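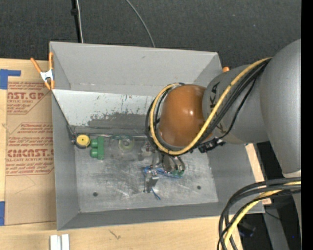
Light bounces off nearly everything it hits, and the way it bounces decides whether a thing looks shiny or dull. Throw a rubber ball at a smooth floor and you can guess where it will go. Throw it at a pile of rocks and it could go anywhere. Light does much the same. The gray walls of the open bin are matte, a word that means dull, and no bright spot shows on them. The rounded orange-brown cover hanging over the bin is glossy, and it has a small bright highlight on its right side. A highlight is a place where light bounces from a smooth surface straight toward whoever is looking.

Smooth and rough

A surface can feel smooth to your fingers and still be rough to light. Your fingertips miss very small bumps. Under a strong microscope, a sheet of drawing paper looks like a heap of tangled threads. Light lands on the threads and scatters, going off in all directions at once. Some of it reaches your eyes wherever you stand, so the paper looks evenly bright and you never see your face in it.

A mirror is a sheet of glass with a thin layer of metal behind it. Both are very smooth. Light that comes in at a slant leaves at the same slant on the other side, and all the light keeps its order. Your eyes get a tidy copy of the light that left your face. We call this copy a reflection.

Most things are somewhere in between. A waxed apple scatters some light, and that light shows you the apple's color. Some more light bounces off the wax on top and makes a white spot. The spot is the color of the lamp or the window. The apple can be red or green and the spot will still be white if the lamp is white.

Why round things have small highlights

A flat, glossy table can reflect a whole window. A glossy ball squeezes the same window into a tiny patch. Its surface curves away, so only a small part of it is tilted at the right angle to send light from the window to your eye. If you move your head, a different part of the ball is at the right angle, and the patch slides along.

Changing shiny to dull

Sandpaper makes a shiny surface dull by covering it with scratches. Polishing works the other way. A polisher rubs the surface with finer and finer grit until the scratches are too small to bother the light.

Roswitha Hämmerli polishes stones at a workshop in Vikdale. She begins with coarse grit and changes to a finer one several times. A pebble spends 46 days in her tumbling drum before it is done. "People ask if I paint them with varnish," she says. "I only rub."

Water is a quicker trick. A dry beach pebble looks pale and dusty. Dip it in water and the water fills the little dents and makes a smooth skin on top. The colors look deeper. When the pebble dries, it goes pale again.

Try it yourself

You need a metal spoon, a flashlight, a piece of kitchen foil and a dark room.

Shine the flashlight at the foil and look for a patch of light on the wall. Now crumple the foil into a ball, open it out and shine the light again. The patch breaks up into many small ones.

Next, hold the flashlight still and point it at the back of the spoon. Find the highlight. Tip your head from side to side and watch it move. Do not shine the flashlight into anyone's eyes.

Words to know

Matte: dull, without shine.
Glossy: smooth and shiny.
Scatter: to bounce off in many directions.
Reflection: the copy of something you see in a smooth surface.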